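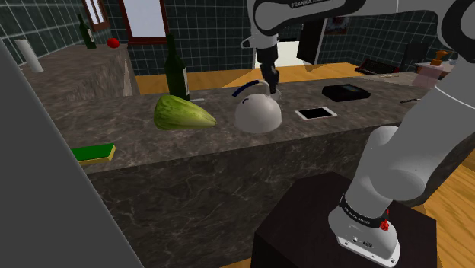

Week 6 notes. Free fall, drag, and why we care about tiny corrections. Last time we got as far as Newton's second law with a constant force, so pick up from there. Near the ground everything gets the same acceleration g if you ignore air, mass drops out, done. For size of effect think of kitchen-sized stuff, say the white kettle on the countertop: let one go from counter height and air hardly matters in the time it takes to reach the floor. Let a coffee filter go from the same height and air is the whole story. Today is the bit in between.

1. Free fall, quick recap

Start from rest, height h. Time to floor is t = sqrt(2h/g). Speed at floor is v = sqrt(2gh). Mass not in there anywhere. You should be able to get both from energy AND from kinematics, they ask for either one on the November test.

For h = 5 m and g = 9.8 m/s^2: t = 1.01 s, v = 9.9 m/s. Write the units. Every line. Points come off.

Inertial mass is the m in F = ma. Gravitational mass is the m in F = mg. Same number as far as any experiment has found, but no reason inside Newton's theory that they must be. Keep this in your head, we come back to it in section 4.

2. Adding drag

Two models. Linear drag: F = bv, small slow things in thick fluid (beads in glycerin, oil drops). Quadratic drag: F = cv^2, bigger faster things in air. Which one? Reynolds number, see table on the back of the Week 5 sheet.

Linear case, down is positive:
m dv/dt = mg - bv
Terminal speed when the left side is zero: v_t = mg/b
Solution from rest: v = v_t (1 - exp(-t/tau)), with tau = m/b

Check the limits. t much smaller than tau, expand the exponential, get v = gt. Good. t much bigger than tau, v goes to v_t. Good. If your answer on the homework doesnt do both of these it is wrong and you can find out before handing it in.

Quadratic case:
m dv/dt = mg - cv^2
v_t = sqrt(mg/c)
v = v_t tanh(gt/v_t)

Did the integral on the board, partial fractions, not repeating it. Common slip: people put the linear tau into the quadratic formula. There is a time scale here too but it is v_t/g.

Note v_t goes like m in the linear case and sqrt(m) in the quadratic case. So a log-log plot of v_t against m tells you which model you have. Slope 1 or slope 1/2. This is the whole point of the coffee filter lab. Stack the filters so the shape stays the same and only m changes.

3. Lab stuff

Filters, meter sticks and the Virkham timer boxes are in the cabinet. The timer box has two gates, upper gate starts, lower gate stops. Put the upper gate well below the release point, otherwise you are timing the speeding-up part and v_t comes out low.

Drop each stack 6 times. Mean, standard deviation, then standard error = s.d./sqrt(6). Quote the standard error on the mean. Do not quote the s.d. as the error on the mean, half the class did last time.

Beam must be at 90 degrees to the path. If the box is tilted the filter clips one side of the gate and the reading jumps. Throw out a reading only if you saw what went wrong, and write down what you saw.

Fit: use the Zisetia worksheet or do it by hand on log paper, either is fine. Slope with an uncertainty. State if 1/2 is inside it.

4. Small corrections

Buoyancy. Object in air feels an upward push equal to the weight of the air moved out of the way. Effective acceleration at the start is g(1 - rho_air/rho_object), if you ignore the added mass of the air. For steel forget it. For a foam ball you can't.

Height. g falls off as 1/r^2. Going up by h changes g by a fraction of -2h/R, with R the radius of the Earth. For h = 358 m that is 1.1 x 10^-4. Small, but a decent gravimeter sees it easily. Do this as a binomial expansion, not by subtracting two long numbers on a calculator.

Equivalence. Drop two bodies of different material side by side in vacuum and look for a difference in acceleration. The quantity people quote is
eta = 2(a1 - a2)/(a1 + a2)
Zero if inertial and gravitational mass are the same. Difference measurement, so errors common to both bodies mostly drop out. Torsion balance does this better than dropping, becuase you can integrate for a long time.

5. To do before next class

Read Ekström ch. 5, skip the starred parts.
Problems 5 and 6 on the sheet. In 6 the ball is thrown UP with quadratic drag, so the sign of the drag term flips at the top. Two separate integrals, tan on the way up, tanh on the way down.
Lab writeup goes in the tray outside Kestham lab, stapled.

Next: oscillations with damping. Same linear drag term plus a spring.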